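Landale Wrist Camera and Gripper Comparison: Data Card 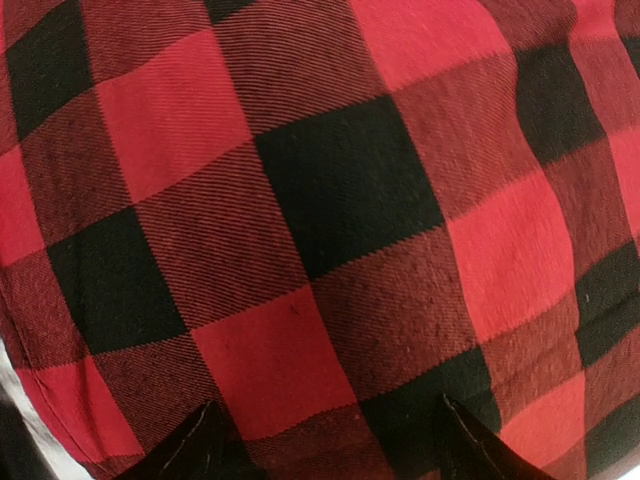
Figure 1. Wrist camera view of a red and black checked fabric item, with both gripper fingers at the lower edge.

Version and status

Second release, September 20, 2026. This release replaces the first one in full. Users who hold the earlier files should delete them, as the episode numbering has changed and the two releases cannot be mixed.

Summary

The Landale comparison set was prepared by the Gredora handling laboratory to support side-by-side testing of two finger designs and two wrist cameras on soft household goods. It contains 100 recorded grasp attempts, divided evenly between the two finger designs, so that each design is represented by 50 attempts. All attempts were made on the same arm, with the same controller and the same closing speed.

The set is small by design. It is intended for checking equipment choices before a longer recording effort begins, and for testing software that reads wrist camera video. It is not large enough to train a general grasping policy, and the laboratory does not recommend using it for that purpose.

Equipment compared

Fingers. The first design, listed in the files as "wedge," is a rigid finger that narrows to a point. The second, listed as "pad," has a flat inner face with a replaceable rubber cover. The wedge fingers appear in Figure 1. Both designs fit the same mount and can be exchanged without removing the camera.

Cameras. The camera listed as "near" has a wide lens and sits close to the fingers. The camera listed as "far" has a narrower lens and is mounted further up the wrist. Only one camera was fitted at a time. The camera in use is given for every attempt.

Controller. The Yousafzai controller was used throughout, with its force limit held at the same setting for every attempt. An attempt in which the limit was reached is marked in the results file.

Objects

Eleven soft items were used. They include cushions, folded blankets, knitted hats, cloth bags and similar goods. Several have a strong printed or woven pattern, such as the buffalo check in Figure 1, and several are plain. Patterned items were included on purpose. A repeated check offers the camera a great many edges, but large squares of the same color look much alike, and matching software may confuse one with another when the cloth bends. Plain items present the opposite difficulty.

Items were not washed, pressed or brushed during the recording period. Lint, pilling and creases were left as found. Users who wish to study wear on fabric surfaces should note that no measurements of it were taken.

Recording procedure

1. The operator places the item on the pale work surface and selects a starting position from the printed list.
2. The arm moves to the starting position with the fingers open.
3. Recording begins and the arm lowers toward the item.
4. The fingers close until the controller reports contact or reaches the force limit.
5. The arm lifts, holds its position for seven seconds, and lowers again.
6. The operator enters the result and any remarks before the next attempt is started.

Attempts interrupted by an operator were discarded and repeated. Attempts in which the item slipped or was never lifted were kept, as they are of direct use when comparing fingers.

Contents of the release

video: one wrist camera file per attempt
joints: arm joint positions and gripper opening, one table per attempt
results: a single table listing every attempt
objects: a short written record for each item, including fiber content where a label was present
setup: mounting drawings, camera settings and the list of starting positions

Fields in the results table

attempt: number of the attempt within this release
finger: wedge or pad
camera: near or far
item: short name of the item
start: starting position from the printed list
force_limit: yes or no
outcome: held, slipped or not lifted
remarks: free text, often blank

Outcome was judged by the operator at the workstation and was not checked by a second person. "Held" means that the item remained between the fingers for the full holding period. It does not mean that the grasp was centered or that the item kept its shape.

Known limitations

Close to the surface, a single item may fill most of the near camera's view. Very little background is then available, and methods that rely on a visible table edge or fixed marker will lose their reference. The far camera is less affected but shows less of the weave.

The fingers are dark in both designs. Against black or very dark cloth their outline can be difficult to separate from the fabric, particularly where they cast a shadow. Any automatic finger mask should be reviewed by eye before use. No masks are supplied with this release.

Seams and hems were not labeled. A grasp that happened to close on a seam is recorded in the same way as one that closed on a single layer of cloth, unless the operator mentioned it in the remarks.

Room lighting was fixed, and window blinds remained closed. Results may not carry over to rooms with daylight. The rubber covers on the pad fingers were replaced once, in August, and attempts made before and after the change are identified in the setup notes.

Recommended use

Comparisons between finger designs should be made within one camera type and, where possible, within one item. Pooling all attempts will hide differences among the items, some of which are much easier to lift than others. Reports should state which items were included and should count "slipped" and "not lifted" separately.

Users testing visual tracking are asked to report patterned and plain items in separate tables. The object records indicate the group to which each item belongs.

Access and terms

The files are available on request through the Grellavia data service. They may be used for research, teaching and internal equipment testing. Redistribution of the video files requires written permission from the Gredora handling laboratory. Tables and mounting drawings may be shared freely, provided that this data card accompanies them.

Corrections

Errors in the tables should be reported through the Grellavia request form, giving the attempt number and the field concerned. Corrections are listed in the setup notes and are included in the next release. Attempt numbers will remain unchanged in future corrections to this version.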